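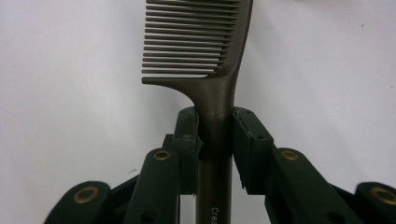

Tolerances belong on the label

Small molded goods are sold by color, length and price. The dimensions that decide whether they work are left off. A buyer of a plastic comb is told it is 20 centimeters long and learns nothing of the gap between teeth, the radius at the tips or the height of the parting line left by the mold. I think these figures should be printed on the package, and I think the cost of printing them is overstated.

The parting line is the clearest case. Where two mold halves meet, a thin ridge of material forms. On a new tool it can be hard to feel with a fingernail. As the tool wears, the ridge grows, and it grows on every part that comes out afterward. The maker knows this – the wear is logged for maintenance – but the number stops at the factory door.

Gholamreza Tehrani, who ran molding lines at Tsolakis before moving to purchasing, objects that shoppers would not read such a figure. Most would not. Most do not read thread counts either, yet sheets are made differently now that the count is on the bag. A printed number is mainly read by competitors and by store buyers, who place orders of 200 cases and have something to reject.

A stronger objection is that a published limit invites gaming. A firm could polish the 70 samples it sends for testing and ship the rest as before. The remedy is to pull samples from retail stock, at 2 stores chosen without notice. Flunance already buys its test pieces this way for kitchen tools, and its reports are short and dull to read. I would start with tooth gap and ridge height and leave surface finish for later, as the methods for measuring it still disagree.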